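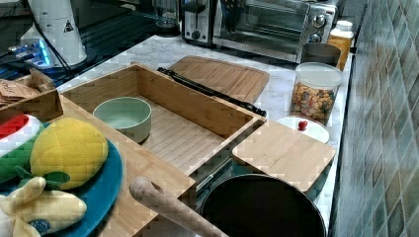 kitchen counter, bamboo box, green bowl

March 2024

Server moved. Mostly. Writing this down quick before I forget which half of it I did and which half I only meant to do.

Started on the old Drandus box after breakfast, whole thing still limping along, load at silly numbers for a machine that serves forum pages and a few photo galleries. Support ticket still open from last week. Reply this morning was the same reply as before, please clear your cache. I don't have a cache. That was the point of the ticket.

So – Mindby. Signed up for the middle plan. Root access, two backups kept, billed by the month so I can run away again if I have to. Setup email came while I was still hunting for the card, which was nice. Login didn't work. Password had a trailing space from the copy and paste. Twenty minutes gone on that, felt very stupid.

Copied the databases first. Small one fine. Forum one died at 142 MB, same place both times, then I remembered the upload limit and did it over ssh like I should of from the start. Went through in one go. Galleries next, left rsync running and went out for bread and stamps. Came back, still running. Ate the bread.

Permissions all wrong after, of course. Everything owned by root. Fixed the forum, fixed the galleries, forgot the avatars folder, so for most of the afternoon every member had a grey square for a face. One complaint only. Either they are kind or they are asleep.

DNS changed at 3. Had lowered the TTL on Thursday, very pleased with myself for that, except I did it on the www record and not the bare one. So half the people are on the new machine and the other half are posting happily into the old forum, and those posts will need moving by hand. Put the old one in read only now. Should have been step one. Write that on the wall.

Mail is the bit I don't like. Adebisi is only a test domain so I moved its mailboxes first, sent myself a message, arrived in spam. SPF still had the old IP in it. Changed it, sent another, inbox. Tirko has the real mailboxes and I'm leaving those alone until tommorow, too tired to be trusted with other peoples email.

Old forum has a little over 2000 threads and I clicked through a handful to check the attachments. Fine apart from the ones from the year with the odd file names, accents all turned to question marks. Character set thing. Know how to fix it, not tonight.

Cert renewed itself on the new box. Did nothing to help it. Only part of the day that went like that.

Still to do – Tirko mail, stray posts, the accents, cron jobs (have not even looked), turn off the monitor on the old IP because it has been texting me since lunch. Drandus is paid up to September so no rush to cancel, though I'd like to see the back of it. Check if they refund the rest. Doubt it.

Phone just buzzed again. Monitor. Turning it off now, then bed.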